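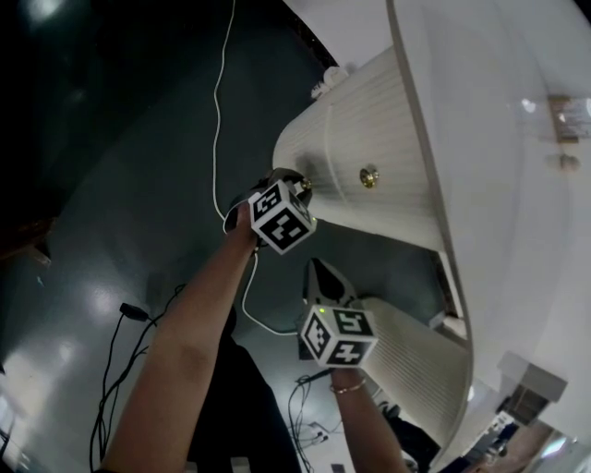
Photo: Burgi Koller / workshop notebook, July

July, just after lunch

Back on the Hastton fixture. I'd promised Ottilie I would leave it alone until the new feet came in, and I lasted one coffee. It's on the floor again, on the dark side of the shop where the floor is shiny and every dropped washer vanishes (I've lost one already, if you step on it please put it in the tray).

What I wanted to look at was the upper cylinder. Last time I wrote that it felt "a bit loose" and Kidus wrote underneath "loose how?", fair enough. So, loose like this: if you push on the ribs near the brass screw, the cylinder gives a little and comes back with a click. Push at the far end, by the small white fitting, and there's no give at all. The lower one doesn't do it anywhere. I went back and forth between the two of them so many times that Burgi asked if I was tuning it.

My first guess was the screw. It's the obvious thing to blame, sitting there all brass in the middle of so much white. A quarter turn and the click got quieter. Another quarter turn and it came back, louder! So I backed it off to where it started and marked the slot position in pencil on the rib next to it. Please don't wipe that off, whoever gets the cleaning bug this month. Harriet.

Second guess, and I like this one better: the cylinder is hanging from the top piece on something that has worn on one side only. The big curved top looks fine, raised rim and all, no cracks that I could feel when I ran a thumb along it. But with a finger up in the gap between the two cylinders there's a ridge on the upper one and I can't find its twin on the lower. Could be a molding line. Could be where it's been rubbing. I'd need the pair of them apart to say, and I don't want to pull them with the fitting still on, because Ferdinand did that on the Riedl one and we never got it to seat properly again. He'll say it was already bent.

3:20 pm

Called the Flillura people about the spare. They want the number from the little printed label, which I read out to them, and then they wanted a different number, which I didn't have. The one they wanted is under the label, apparently?? I am not peeling it off until somebody senior tells me to. They quoted 3,060 for a whole new top with both cylinders and 235 for the hanging bracket alone, and the bracket takes 17 working days. I said I'd ask. Ottilie, this is me asking. My vote is the bracket.

Small knob below the label: still don't know what it's for. It turns both ways and I haven't felt it do anything. Left it where I found it.

Cables. I know. The black ones were all over the floor again, in two heaps, and I'd swear I coiled them before going home. The thin white one gets tangled in everything if you shift the fixture, so move that one out of the way first and then lift. I'd like a hook at knee height by the bench, nothing fancy. Kidus has a drawer full of them left from the Funovora job and won't miss one.

5:05 pm

Tried it with a strip of felt tucked in on the ridge side. The click is gone, or at least it's gone to my ear, and Burgi says she can still hear it but she can hear the fridge in the next building. The felt is only in there so I can sleep tonight. It is not a repair, don't let it leave the shop like that.

Still to do:
get the ridge measured with the thin feeler gauge (Harriet has it)
ask Ferdinand how he got the Riedl fitting off, and in what order
cut a 700 mm batten so the thing can lean without resting on its rim
find the washer

I've pushed it up against the wall with a blanket over it. If you need the floor, take it by the top and not by the cylinders, and put the blanket back afterward.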